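Zelness open day — my report for the robotics module
2018-05-28

I picked the Zelness open day for my visit because it was the closest one to halls, and I'm really glad I did! I'd emailed them back in February and Efthymia Deligiannis, who runs the hand lab, wrote back the same afternoon.

We started with a talk on Grulia, their control software (a bit over my head, I'll admit), and then went through to the lab for the demo. I got a spot right at the front — best bit of the day.
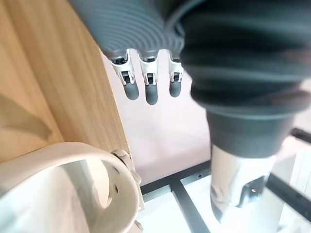 What I wanted to know was how you teach a hand with three fingers to hold something without squashing it. Efthymia said they repeat each grasp 201 times before they trust the numbers, and that the finger joints get checked after every 1,000 cycles. I asked if that gets boring and she laughed and said yes, very.

Afterwards five of us stayed behind to ask about placements. They take students over the summer, mostly on the Benkirane project, and you need some Python — which I've sort of got.

For my own build I'm going to try rounded fingertips instead of the flat pads I drew in my first plan. I still need to work out the joints, so that's next week's job.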